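Kaltden to Reissue Ristić's Harbor Letters in a Newly Set Edition

3/25/25

Kaltden, the Novholm publisher of out-of-print history and travel books, will bring back Ristić's "Letters from the Customs House at Beno" in May. The book has been out of print since its first and only edition, and most readers who know it have had to use worn library copies or poor scans.

The new edition is edited by Essam Erraji, who has written on Mediterranean and Adriatic trade and who worked from the copy held by the Novholm town library. It will be sold in paperback and hardcover. Kaltden says the text has been set again from the beginning, and no pages have been reproduced from photographs of the old ones.

Ristić was a clerk in the customs house at Beno in the nineteenth century. He kept the ledgers, checked cargo against the captains' papers, and wrote home to his brother when the work was slow. The brother saved the letters. After Ristić died the family paid a local printer to put them into a book, and the print run was small enough that copies were scarce within a generation.

There are 48 letters in the book. Some are a few lines long and ask for money or boots. Others run to many pages and describe the men who came through the port, the goods they carried, and the arguments over what was owed. Wax, dried figs, sheep hides, paper, soap and lamp oil all pass through. So do pilgrims, a traveling dentist, and a captain who tried to pay his duty in onions.

Historians have mostly gone to the letters for prices. Ristić wrote down what things cost, often with a complaint attached, and his figures fill a gap left when the customs house ledgers were lost in a fire. Erraji says this has given the book a narrow reputation.

"People photocopy the same few pages, the ones with the oil and the hides," he said. "The rest of it gets skipped. He was a funny man and he was lonely, and he noticed how people talked to each other when they didn't share much of a language. I wanted an edition you could read straight through."

One part of the book that Erraji expects to get more attention is the run of letters from Ristić's second winter in Beno, when the harbor was closed by storms and several foreign crews were stuck in the town. Ristić lodged in the same house as two merchants from North Africa and gives a long account of their evenings, their card games, and their patience with his attempts to learn Arabic. The first edition printed his Arabic words in Roman letters, with many mistakes. It is hard to tell which were his and which were the printer's.

Erraji has left the words as they were printed and put his best reading in the notes. Where he could not work out what was meant, the note says so.

The first edition had other problems. The printer left out dates, ran 2 of the letters together as if they were one, and placed the last section ahead of letters that were clearly written earlier. There was no index and no map. Erraji has separated the joined letters and moved the misplaced section, and a table at the back shows the old order beside the new one for anyone who needs to follow a citation in an older work.

The table took longer than he had planned. Scholars have cited the book by page, by letter number, and in one well-used study by a numbering system that does not match either. Erraji traced as many of these as he could and lists the ones he could not.

He has also written an introduction, which covers what is known of Ristić's life and how the customs house was run. Not much is known of the life. There is a baptism record, a complaint about unpaid rent, and a mention in another clerk's papers. No portrait has been found, and the gravestone is too worn to read. The introduction spends more time on the building and the work — who signed for what, which officials could be bribed, and how long a ship might wait before anyone came aboard.

The library copy that Erraji used has its own history. A previous owner, probably a schoolteacher, wrote in the margins in pencil from the first page to the last. Some of the notes correct the spelling of place names. Some disagree with Ristić, at times sharply. Kaltden considered printing the notes beside the text but decided against it because the margins would have become too crowded. A selection appears in an appendix instead.

The library has lent the copy out for study only in the reading room since it was rebound. Erraji worked on it there over 9 months, mostly in the mornings, and typed the text himself. He said he did not trust the available scans, in which whole lines are missing along the inner edge of the page where the book would not open flat. Later he compared his typescript with a second copy in private hands and found a few places where the type had been corrected during printing.

Those places are marked in the notes. Most are small, such as a dropped letter or a comma. One changes the price of a barrel of oil, and that price has been quoted in its wrong form for decades.

Kaltden has been publishing reissues for 7 years. Its list leans toward memoirs, letters and travel books by people who were not famous, and it has built up a small group of subscribers who take each title as it comes out. Earlier books in the series include a salt inspector's diary and a guide to the mountain inns north of Novholm. The Ristić letters will be the longest in the series so far.

The publisher said it had considered a plain facsimile, which would have been cheaper and quicker. Facsimiles of old books are now common, and many are made from scans already in circulation, with the faults of the scans carried over. In this case the state of the first edition settled the matter. A facsimile would have kept the joined letters, the wrong order and the crowded type, and readers would still have had no index.

The type is larger than in the first edition and the lines are shorter. The cover uses a plain lettered design. Two maps have been drawn for the book, one of the harbor at Beno and one of the routes Ristić mentions, including several ports whose names have since changed. A short glossary explains the weights, measures and coins, which varied from one port to the next and gave Ristić a good deal of trouble.

Erraji will give a talk on the letters at the Novholm town library in May, when the book comes out. He plans to read from the storm winter and from the onion letter, and to take questions afterward. The library will put its copy on display in the reading room for the same month, opened to one of the pages with the heaviest pencil notes. The talk is free and no booking is needed.
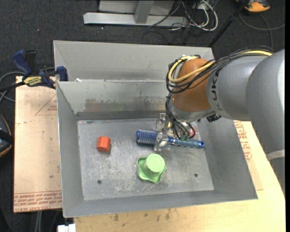

Advance orders are open now through Kaltden and through bookshops in Novholm. Subscribers to the series do not need to order separately, and their copies will be mailed before the book goes on general sale.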